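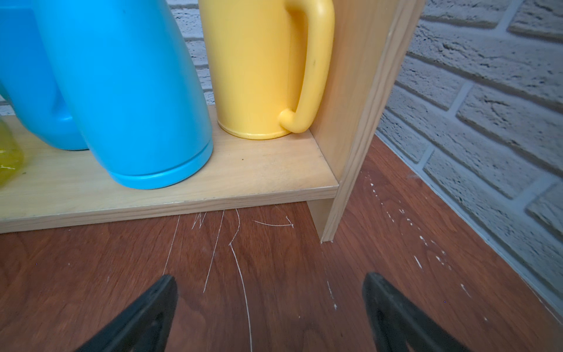
Skodonby Residential Center
Facilities and Furnishings Service Desk

Request 64
Subject: Lowest shelf of pantry unit out of level, plastic jugs and mugs moving toward front edge
Location: Ground floor, pantry beside the dining room
Category: Furniture, fixed and freestanding
Priority: Normal (changed from Low, see log)
Opened by: Esi Fiadzo, Dining Services
Assigned to: Erdal Kurtuluş, Facilities
Copied: Despina Gkikas, Purchasing; Anathi Mnguni, Health and Safety
Status: Closed, with one item carried forward

Description of problem as submitted

The lowest shelf of the Rondorus unit in the pantry does not appear to be level. The large blue jug leans to the right when it is placed on that shelf, and it has been found close to the front edge on several mornings after being put back properly the evening before. The tall yellow mug kept next to it is less affected, but its handle ends up nearly touching the side panel. Dining Services would like the shelf checked and corrected. The unit was delivered last spring and has been in daily use.

No item has broken, as everything on the shelf in question is plastic. The request is submitted because the shelf directly above is scheduled to receive the glass pitchers in December, and we would prefer that the unit be sound before they are moved.

Steps already taken by requester

The jug was moved to the left end of the shelf and then returned to its usual place. The shelf was wiped with a damp cloth and dried. The unit was pushed back toward the wall by hand. None of these steps made a difference that staff could identify.

Work log

8:40 a.m., Service Desk
Request received and logged. Priority set to Low. Requester asked to confirm whether the unit is attached to the wall, and whether the whole unit moves when pressed at the top corner.

9:15 a.m., Esi Fiadzo
The unit is freestanding. There is a gap between the back of the lowest shelf and the wall. When the top right corner is pressed, the unit moves slightly and then settles. This was not the case when it was first installed.

9:30 a.m., Service Desk
Priority changed to Normal. A tall freestanding unit that moves under hand pressure is to be inspected before further loading. Requester asked to remove heavy items from the upper shelves and to leave the lowest shelf as it is, so that the problem can be observed under ordinary conditions. Assigned to Erdal Kurtuluş.

11:05 a.m., Erdal Kurtuluş
First inspection completed. Findings are as follows.

The floorboards under the unit are not even. One board near the right side panel is lower than the boards next to it. The side panels of this model continue below the lowest shelf and stand directly on the floor, and there are no adjustable feet. The right panel was resting on its back corner only. A folded sheet of paper passed under the front corner without resistance.

A level placed on the lowest shelf from left to right showed a fall toward the right. A level placed from back to front showed a smaller fall toward the front edge. The second reading is consistent with the jug being found near the edge.

The shelf board is in good condition. No crack, swelling or separation was found at the joint with the side panel. The connecting bolt on the right side was loose and turned by hand.

11:20 a.m., Erdal Kurtuluş
Question of the jug considered separately. The jug was removed from the shelf and placed on the steel counter in the dining room, which is known to be level. It still leaned, although less than on the shelf. The base is rounded at the bottom rim, and the handle is large and set to one side. It was then filled with water and placed on the counter again, and stood upright.

It is therefore my view that there are two causes. The shelf is out of level and requires correction. The jug also has a slight lean of its own when empty, and some of this will remain after the shelf has been corrected. Dining Services should be aware of this before the work is judged complete.

11:45 a.m., Esi Fiadzo
Noted. The jug is always stored empty. Please advise whether it should be considered defective.

1:10 p.m., Despina Gkikas
The jugs and mugs were purchased together from Eltirine. I have reviewed the order. The terms allow return of items that do not stand without support on a flat surface. As the jug does stand, I do not believe it qualifies, and I would not recommend a claim. If Dining Services wishes to replace it, a new jug can be added to the next regular order at no special charge for delivery. Please confirm whether this is wanted.

1:25 p.m., Esi Fiadzo
Replacement is not wanted at this time. The jug pours well and the residents are used to it. We will wait for the shelf to be corrected.

2:00 p.m., Anathi Mnguni
I have read the entries above and ask that the following be added to the work before the request is closed.

The unit is to be fastened to the wall. The center's furniture standard requires this for any unit above shoulder height in a room used by residents. Residents enter the pantry with staff at mealtimes, and the unit should have been fastened when it was delivered.

The load guidance supplied by Rondorus is to be placed on the inside of the pantry door. It gives a limit of 200 pounds for the whole unit, evenly distributed. Staff should not be expected to look for this figure in a file.

The glass pitchers are not to be moved until both points have been completed.

2:15 p.m., Service Desk
Points accepted and added to the scope. Erdal Kurtuluş to confirm materials.

2:50 p.m., Erdal Kurtuluş
Materials confirmed. Hardwood shims and two steel brackets are in stock. The wall behind the unit is painted brick, and the fixing points have been located and marked in pencil. The lowered floorboard is outside my scope, and I recommend that Dierckx be asked to look at it when they return for the dining room floor. I will carry out the shelf work after the evening meal has been cleared, so that the pantry does not have to be closed during service.

Work carried out, evening visit

7:30 p.m., Erdal Kurtuluş
1. All items removed from the unit and placed on the dining room counter.
2. Unit moved forward from the wall. Floor behind and beneath it swept.
3. Connecting bolts tightened at every shelf, starting from the bottom.
4. Unit returned to position. Shims placed under the front of the right side panel until the lowest shelf read level in both directions. Shims trimmed flush with the panel and fixed with a small amount of wood glue to the panel only, so that the floor remains free for repair.
5. Brackets fastened to the brick wall and to the upper part of each side panel. Unit tested by hand at the top corners. No movement.
6. Shelves wiped to remove dust. Items returned.

One correction to my earlier entry. The gap behind the lowest shelf is part of the design of this model and was not caused by the unit moving away from the wall. The gap has been left as it is. Dining Services may wish to avoid storing small lids at the back of that shelf, as a lid was found on the floor behind the unit.

8:20 p.m., Erdal Kurtuluş
Work complete. Requester asked to observe the shelf over several days of normal use and report back.

Follow-up

Esi Fiadzo, after observation period
The shelf has remained level. The blue jug has stayed where it was placed each evening and has not been found near the front edge. It leans slightly when empty, as described. The unit does not move when pressed. We have turned the yellow mug so that the handle no longer faces the side panel, which makes it easier to pick up.

The missing lid has been washed and returned to its container. Thank you.

Anathi Mnguni
Brackets inspected and accepted. Load guidance is in place on the pantry door. The glass pitchers may be moved on the planned schedule, provided they are placed on the shelf at waist height and not above it. Please note that the same model is in use in the craft room. I have opened a separate request for that unit to be checked and fastened.

Dela Aidoo, Building Services
I have spoken with Dierckx concerning the lowered floorboard. They will examine it during their next visit. Their first opinion, given without having seen it, is that the joist below may need packing, and that the board itself can probably be kept. The unit will have to be emptied and the brackets released before the board can be lifted. Dining Services will receive notice in advance. The shims must be checked again once the floor has been repaired, and should be removed if they are no longer needed.

Resolution summary

Cause: Uneven floorboard beneath the right side panel, together with a loose connecting bolt at the lowest shelf. Slight lean in the empty jug was a contributing factor.
Action taken: Bolts tightened, unit leveled with shims, unit fastened to wall, load guidance displayed.
Parts used: Hardwood shims, two steel brackets, screws from stock.
Cost to Dining Services: None.
Replacement of jug: Offered and declined.
Carried forward: Floorboard repair, held by Dela Aidoo. Shims to be checked after repair.

Request closed by the Service Desk with the agreement of the requester. To reopen, reply to the closing notice and state the request number. Any new movement of the unit should be reported by telephone to the duty desk and not by reply.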